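News > Local Business > Technology

Kallham workshop teaches robot arms by hand, one lemon at a time

If you have walked past the old seed store in Kallham lately and wondered why the lights are still on at 9 in the evening, the answer has a good deal to do with groceries. Wotlow, the small automation firm that moved into the ground floor last February, is spending the spring gathering examples of simple kitchen jobs, and it is going about the work in the most patient way you could imagine.

The project is called Kikeo, and the idea behind it is easy enough to follow even for those of us who still struggle with the timer on the oven. A person takes hold of a pair of controls and guides two white robot arms through a small task, such as picking something up from a cutting board and putting it down again. Every movement of the arms is saved along with the view from the cameras. Then the person does it again, and again after that, with the things on the table set out a little differently each time, and all of those saved runs are handed over to a learning system, which tries to work out how to do the job without a person at the controls.

So far the team has saved 604 runs, and 369 of them have been checked and passed as good enough to learn from. The rest are waiting their turn or have been put aside. A run gets put aside if the operator changes their mind halfway through, or bumps the table, or if a camera drops out for a moment, and the people at Wotlow are quite cheerful about how often one or another of those things comes along. (One whole afternoon was lost to a cable that had worked itself loose, and it took until after supper to find it!) The goal for the lemon task alone is 400 good runs, and there is a box of oranges and a sack of onions lined up behind it.

Fruit was chosen for a few reasons, the firm told us over a very welcome pot of coffee. It is cheap, it comes in slightly different shapes, and it rolls. A wooden block sits where you leave it, but a lemon has opinions, and an arm that has only ever seen neat square things gets into trouble the first time it meets something round. The work surface matters as well. Brown paper is laid over the white tabletop to cut down on glare, and the sheet gets changed from time to time, creases and all, so that the system doesn't come to depend on one exact background. The same goes for the cutting board, which is allowed to pick up its share of marks and stains over the weeks.

The operators work in short turns, with a break in between, because guiding two arms at once is harder on the shoulders than it looks. Newcomers tend to rush, we were told, and it usually takes a morning or two before their movements are steady enough to be worth keeping. Wotlow would like the examples to come from plenty of different hands, left-handed ones included, and it plans to invite people from the neighborhood to try a session once the onion work gets going. No experience is needed, though a certain fondness for doing the same thing many times over would probably help.

Paying for all this is Dufour, the catering supply company, which hopes to see arms like these sorting and setting out produce in its own prep rooms one day. Neither company would be drawn on when that might be. The next step is a much plainer one, which is to let the trained system try the lemon task by itself and see how it gets on, and any layout that gives it trouble will go straight back on the list for another round of hand-guided runs.

Anyone who would like to sign up for a session can leave their details at the Wotlow front desk, where there is a clipboard and, on the day we called in, a bowl of retired lemons free to whoever wanted them.

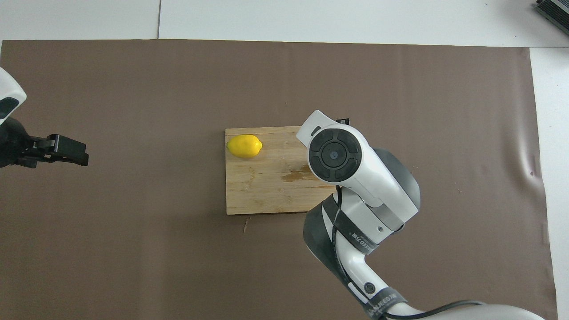
Reader comment from kallham_mill_lane: I hope they keep hold of the runs they put aside. I spent years training people on a packing line, and watching somebody go wrong and then put it right taught the new starters more than a perfect demonstration ever did. Would a system like this get anything out of the mistakes, or does it only want the tidy ones? Either way, put me down for the onions.

Contact the newsroom | Copyright Kallham local news | Back to top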